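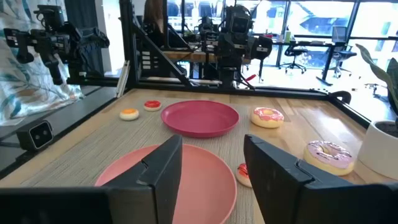 Donuts and a woven placemat on a wood table.

OK, donut thread! Yeast donuts, the fried kind, made in a home kitchen by a person with no training and a lot of opinions. I've been promising this since September and a few of you have started asking in public, so fine, let's go.

Background for anyone new. I live in Brameritz, 3,000 people, one traffic light, one bakery. The bakery is Mousavi and it's wonderful, but it closes on Sundays and Mondays, and those are exactly the days I want a donut. So I learned.

Most of what I know came from Eino Halonen, who fried donuts at Mousavi for years and then made the mistake of moving in two doors down from me. I've knocked on that man's door with flour up to my elbows more times than I'd like to admit.

First thing he taught me: the dough should be softer than you want it to be. Mine used to be tidy little bread doughs, easy to roll, very well behaved, and the donuts came out like dinner rolls with a hole. Now it's slack and a bit sticky and I have to talk myself out of adding flour every single time.

My batch is 700 grams of flour and it gives me 18 donuts, plus the holes, plus a couple of odd shapes from rerolled scraps. I weigh everything. I used to scoop with a cup and my batches were all over the place!

The flour is Wurkness bread flour at the moment. I've also done it half and half with all-purpose and it was lovely, more tender, a little less chew. If all you've got is all-purpose, go ahead. You'll just want to hold back a splash of the milk.

Then milk, eggs, sugar, yeast, salt, soft butter, and nutmeg. Please put in the nutmeg. You don't want it to taste like nutmeg exactly, you want somebody to bite into it and say "oh, it tastes like a donut shop," and that's the nutmeg (fresh grated if you can, the jar is OK too).

Butter goes in last, a bit at a time, once the dough has already come together. It will look like you've ruined it. It'll smear around the bowl and look greasy and awful and then all of a sudden it pulls back together and goes silky. I love that moment so much.

I use a stand mixer, an old Dukomier I got at a yard sale with no manual and a dough hook that squeaks. By hand works too! It's just a long knead, and you'll want a bench scraper and a podcast.

First rise goes overnight in the fridge. Cold dough is a dream to cut. Warm dough of this kind sticks to the counter, the cutter, the dog. And the flavor is so much better the next day, a little tangy, a little more like something.

Rolling: flour the counter lightly, roll it thicker than you think, then let the sheet sit a couple of minutes before cutting. If you cut right away the dough shrinks back and you get ovals. I have eaten many ovals.

Cutters. You don't need the special one. I did a whole year with a drinking glass and the cap off a bottle of vanilla. Push straight down and lift straight up, no twisting, or the edges seal and they don't puff evenly.

BEST TRICK IN THE THREAD: cut little squares of parchment and put every donut on its own square to rise. When it's time to fry, you pick up the paper, slide the whole thing into the oil, and fish the paper out with tongs a few seconds later. No fingerprints, no deflating. Eino showed me this and I made a noise. 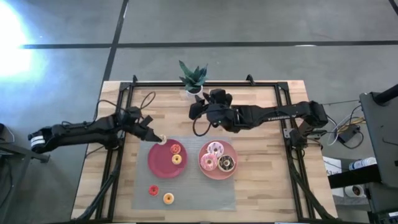
Size is the thing I changed my mind about most. I started out making enormous ones, bakery-window size, and half of them were raw in the middle and the rest were just too much donut for a person. Go smaller. They fry evenly, you get more of them, and people who say "just a half for me" will happily take a whole one. They also look great on a plate with some real color to it, like that small pale pink one at the edge of the crimson plate. I've got a stack of white plates and every donut I put on them looks like it's waiting for a dentist appointment.

Back to the dough. After cutting, they need to rise again, and this is where I went wrong for months. I was frying way too early. Poke one gently on the side. If the dent springs right back, wait. If it comes back slowly and leaves a bit of a dimple, heat your oil. If it sighs and collapses, that one's for you, don't tell anyone.

My kitchen is cold, so I put the trays in the oven with the oven OFF and a pan of hot water on the bottom rack. Then I put a sticky note on the oven door, after the time I preheated it for a pizza with two trays of donuts inside. The parchment was very crispy.

Oil! Anything neutral. I like a heavy pot, deep sides, and never more than half full. Get a thermometer you trust and clip it on. The temperature drops when the dough goes in and climbs when it comes out, and you'll be nudging the dial up and down the whole time. You get a feel for it by the second batch.

Too cool and they drink the oil and taste heavy. Too hot and they're dark outside and doughy inside. I fry one donut hole first as a tester, cut it in half, look, and eat the evidence. Sometimes I need several testers.

Don't crowd the pot. Three at a time in mine. I know it's slow. Put some music on.

Flip them once. If you get the rise right you'll see a pale band around the middle where the dough floated above the oil, and I was so proud the first time I got that band that I sent a picture to my mother, my sister, and by accident my landlord.

Draining: a wire rack over a tray. I used paper towels for ages and the undersides went a bit soggy where they sat. The rack fixed it completely.

Now glaze, my favorite part. Powdered sugar, a little warm milk, vanilla, pinch of salt. Whisk until it runs off the whisk in a ribbon that disappears back into the bowl. If the ribbon just sits there on top, add milk by the teaspoon. It goes from too thick to too thin very fast.

Glaze them WARM. Warm enough that you can hold one comfortably, no hotter. Warm donut plus thin glaze gives you that see-through shell that cracks when you bite it. A cold donut plus the same glaze gives you white icing (also nice, different thing).

I let mine rest 20 minutes after the dip before anyone's allowed near them. Nobody in my house has ever respected this rule, including me.

For pink I mash a few raspberries through a strainer and use the juice in place of some of the milk. You get the softest pink, and it's a little sharp, so it isn't all sugar. Strawberries are nice too but the color fades on me. Freeze-dried ones, crushed to powder, are stronger if you want a proper loud pink.

For orange I simmer orange juice down until it's syrupy and use that. It goes on clear and shiny, especially if you leave out the milk completely. A spoon of honey makes it glossier still, and stickier, so have napkins.

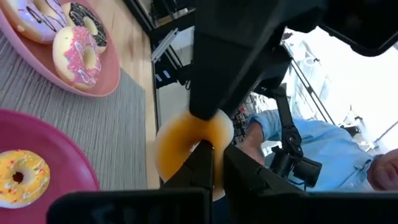

Amber-orange glaze, deeper in color near the hole.

A few of you asked about baked ones. I've tried! They're good in their own way, brush them with butter the second they come out and roll them in cinnamon sugar. But they're sweet buns, and I say that with love, as somebody who would never turn down a sweet bun.

And cake donuts are a whole other thread. Buttermilk, no yeast, craggy edges, on the table in no time. I've got a sour cream one in progress that's almost where I want it. It keeps cracking on one side only and I can't work out why. If you know, please tell me.

Keeping them: don't, really. They're at their best the day they're fried. If you have leftovers, a few seconds in the microwave brings an unglazed one back surprisingly well. Glazed ones go weepy in a sealed box overnight, so I leave the lid cracked open. Day-old donuts also make ridiculous bread pudding.

You can freeze them plain, though. Cool all the way, bag them, then warm them in a low oven and glaze as if nothing happened. I did this for my sister's birthday and she thought I'd gotten up before dawn. I let her think it.

Used oil: let it cool completely, strain it through a coffee filter, back into the bottle. I get another round or two out of it for donuts. Once it smells tired or foams, it's done. Please don't pour it down the sink, my plumber follows me on here.

Somebody in the replies wants to know if you can halve the batch. Yes! Halve everything and it works fine. The mixer has a harder time with a small dough, so scrape the bowl more often.

And yes to non-dairy, I've done it with oat milk and a plant butter for a friend. It rose beautifully. Slightly less rich, and I added a touch more vanilla to make up for it. The eggs I haven't managed to replace yet, so tips welcome.

Dough's in the fridge as I type this. Frying in the morning, raspberry ones first.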